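코블리, 양팔 로봇 탁상 작업 안전·운영 지침 제정
섬유류 취급 공정 대상, 12월부터 사내 전 작업대에 적용

2019년 11월 12일

주식회사 코블리(Kovley)는 협동로봇 두 대를 한 작업대에 설치하여 의류와 천을 다루는 공정에 적용할 「양팔 로봇 탁상 작업 안전·운영 지침」을 제정하였다고 밝혔다. 지침은 오는 12월부터 코블리의 모든 섬유 작업대에 적용되며, 공동 개발사인 모스턴스(Mostance)와 스와이(Swai)도 같은 기준을 따르기로 하였다.

이번 지침은 본문 10개 조와 부속 점검표 2종으로 구성된다. 코블리는 제정에 앞서 사내 작업 기록 974건을 검토하였으며, 케이블 걸림, 두 팔의 작업 영역 중첩, 작업물의 상판 이탈을 우선 관리 항목으로 정하였다.

제정 배경

천은 잡는 위치와 당기는 방향에 따라 형태가 계속 달라진다. 단단한 부품을 전제로 작성된 기존 사내 기준으로는 두 그리퍼가 하나의 천을 동시에 다룰 때의 정지 조건과 허용 장력을 정하기 어려웠다. 새 지침은 두 팔을 하나의 설비로 보고, 한쪽 팔이 정지하면 다른 쪽 팔도 파지 상태를 유지한 채 정지하도록 규정하였다.

작업 구역과 관련해서는 상판 위에 두는 물품을 당일 작업물과 이를 담는 바구니로 한정하였다. 접기를 마친 천은 상판의 한쪽 모서리에, 대기 중인 천을 담은 바구니는 다른 쪽 모서리에 두고 그 사이를 작업 면으로 사용한다. 작업대의 좌우와 뒤쪽에는 무늬가 없는 단색 벽면을 세우도록 하였다. 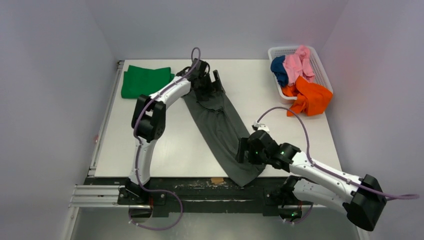
두 로봇 팔이 짙은 회색 천을 다루는 작업대. 왼쪽 위에는 접힌 녹색 천이, 오른쪽 위에는 여러 색의 천이 담긴 흰색 바구니가 놓여 있다.

주요 내용

제3조(케이블 관리) 그리퍼 케이블은 팔의 링크를 따라 배선하고, 관절부에는 동작 범위에 맞는 여유 길이를 둔다. 작업 시작 전 고정 타이의 상태와 여유 고리의 위치를 점검표에 기록한다.

제5조(작업물의 위치) 천이 상판 가장자리 밖으로 늘어진 경우 작업자는 해당 부위가 베이스와 배선에 닿지 않는지 확인한다. 접촉이 확인되면 동작을 멈추고 작업물을 다시 배치한다.

제7조(작업자 접근) 로봇의 동작 중에는 상판 위로 손을 뻗지 아니한다. 바구니의 보충과 완료 작업물의 회수는 두 팔이 모두 정지한 뒤에 한다.

제9조(기록) 비상정지가 발생한 경우 정지 시점의 파지 상태와 작업물의 종류를 당일 중 기록하고, 원인이 확인될 때까지 같은 조건의 작업을 재개하지 아니한다.

향후 계획

지침의 이행 여부는 외부 점검기관 보나드(Bonard)가 확인한다. 코블리는 점검 결과를 반영하여 개정안을 마련하고, 지침 전문과 점검표를 협력사에 무상으로 제공할 예정이다. 적용 대상 작업자는 시행 전까지 사내 안전 교육을 이수하여야 한다.

지침에 관한 문의는 코블리 홍보팀에서 접수한다.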